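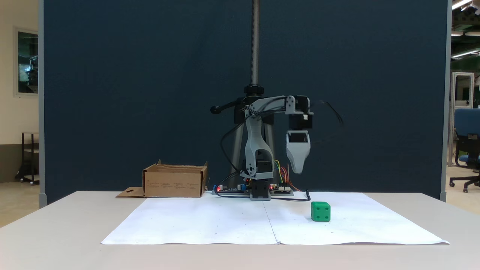
**분류:** 종이 > 종이의 성질 > 종이결

# 종이결

종이결은 종이를 이루는 섬유가 주로 누워 있는 방향을 말해요. 나무에 결이 있듯이 종이에도 결이 있습니다. 눈으로는 잘 안 보이는데, 접거나 찢거나 풀을 바르는 순간 바로 티가 나요. 저는 제본을 취미로 시작하고 한참 뒤에야 이 말을 알았고, 그 전에 만든 공책들은 표지가 전부 기왓장처럼 휘어 있습니다(아직도 책장에 꽂혀 있어요).

이 문서는 제가 책에서 읽은 것과 직접 망쳐 본 것을 섞어서 쓰고 있습니다. 틀린 데가 보이면 토론 칸에 적어 주세요!

## 왜 생기나

기계로 종이를 뜰 때는 물에 푼 섬유를 움직이는 망 위에 흘려보냅니다. 망이 한쪽으로 계속 달리니까 섬유도 대체로 그쪽을 따라 눕고, 그 상태로 눌리고 마르면서 결이 굳어요. 그래서 두루마리로 감긴 종이는 풀려 나오는 방향이 곧 결 방향입니다. 전문 용어로는 기계 방향이라고 하고, 그와 직각인 쪽은 폭 방향이라고 불러요.

손으로 뜬 종이는 사정이 좀 달라요. 우리 한지의 외발뜨기는 발을 앞뒤와 좌우로 번갈아 흔들어서 섬유가 서로 엇갈리게 얽힙니다. 그래서 결이 훨씬 약하고, 어느 쪽으로 찢어도 잘 안 찢어지죠. 다만 결이 전혀 없다고 적어 둔 글을 가끔 보는데 그건 좀 과장 같아요. 제가 만져 본 한지 중에는 한쪽이 분명히 더 잘 찢어지는 것도 있었거든요.

## 종목과 횡목

낱장으로 잘라 파는 종이는 결이 어느 변과 나란한지에 따라 2가지로 나눕니다.

- **종목**(세로결): 결이 긴 변과 나란한 종이
- **횡목**(가로결): 결이 짧은 변과 나란한 종이

여기서 많이들 헷갈리는 게, 종목인 전지를 반으로 자르면 횡목이 된다는 점이에요. 결은 그대로 있는데 긴 변과 짧은 변이 서로 바뀌는 거죠. 저도 전지를 사다가 반으로 잘라 놓고 이름표는 그대로 붙여 뒀다가 한 묶음을 통째로 잘못 쓴 적이 있습니다. 지금은 자르기 전에 연필로 귀퉁이마다 작은 화살표를 그려요.

종이 회사마다 표기법도 조금씩 달라요. 제가 주로 쓰는 Nevora 견본첩은 치수 중 한쪽 숫자에 밑줄을 그어서 결을 표시하고, Stedon은 포장지 옆면에 화살표를 찍어 줍니다. Troment의 판화용 종이는 686×1278mm라는 애매한 크기로만 나오는데 포장에 결 표시가 아예 없어서, 살 때마다 한 장을 희생해서 확인하고 있어요.

## 결 알아보는 법

### 휘어 보기

가장 얌전한 방법입니다. 종이를 가볍게 말아서 손바닥으로 살짝 눌러 보고, 방향을 돌려서 또 눌러 보세요. 저항이 약한 쪽으로 말았을 때 생기는 접힘선이 결과 나란합니다. 두꺼운 종이일수록 차이가 확실해서, 300g짜리 판지 정도면 처음 해 보는 분도 금방 느껴요.

### 찢어 보기

결을 따라 찢으면 비교적 곧게 나가고, 결을 가로질러 찢으면 자꾸 옆으로 새면서 가장자리가 너덜너덜해집니다. 신문지로 해 보면 정말 잘 보여요.

### 물 묻히기

작게 자른 조각의 한 면에만 물을 바르면 종이가 도르르 말려요. 이때 말린 통의 축 방향이 결 방향입니다. 섬유는 물을 먹으면 길이보다 굵기 쪽으로 훨씬 많이 늘어나기 때문이에요. 조각을 정사각형으로 자르고 원래 종이의 위쪽을 표시해 두어야 나중에 안 헷갈립니다.

### 손톱으로 훑기

종이 가장자리를 엄지와 검지 손톱 사이에 끼우고 죽 훑는 방법도 있습니다. 결과 나란한 변은 얌전하고, 직각인 변은 물결처럼 우글쭈글해져요. 빠르긴 한데 가장자리를 버리게 되니 여분이 있을 때만 권합니다.

## 쓰임에 따른 선택

**책과 공책.** 결은 책등과 나란해야 합니다. 그래야 책장이 부드럽게 넘어가고, 풀의 습기를 먹어도 책등 쪽이 울지 않아요. 표지용 판지와 겉싸개, 면지까지 모두 같은 방향으로 맞춥니다. 제 기왓장 공책들은 판지와 겉싸개의 결이 서로 직각이었어요.

**카드와 상자.** 접는 선을 결과 나란히 두면 깔끔하게 접히고, 직각으로 두면 겉면이 터지기 쉽습니다. 꼭 직각으로 접어야 한다면 먼저 누름선을 넣어 주세요.

**수채화.** 물에 적셔 판에 붙일 때 폭 방향으로 더 많이 늘어나니, 그쪽을 조금 더 신경 써서 당겨 줍니다. 솔직히 저는 그림 쪽은 잘 몰라서 이 항목은 누가 보태 주시면 좋겠어요.

**프린터 용지.** 사무용 복사지는 종목이 많지만 제품마다 다릅니다. 양면 인쇄를 하면 자꾸 말린다 싶을 때 결과 함께 보관 장소의 습도도 살펴보세요. 저희 집에서는 보일러를 켜기 시작하는 11월에 제일 심하더라고요.

## 보관

넓은 종이는 되도록 눕혀서 보관하고, 말아 둘 때는 축이 결과 나란하게 마는 편이 종이에 무리가 덜 갑니다. 저는 Akande 평판 서랍을 중고로 들여서 쓰는데, 서랍마다 결 방향을 통일해 넣어 두니 꺼낼 때 다시 확인할 일이 많이 줄었어요. 습기가 많은 벽 쪽 서랍에는 비싼 종이를 안 넣습니다.

## 같이 보기

- 평량
- 누름선
- 외발뜨기
- 면지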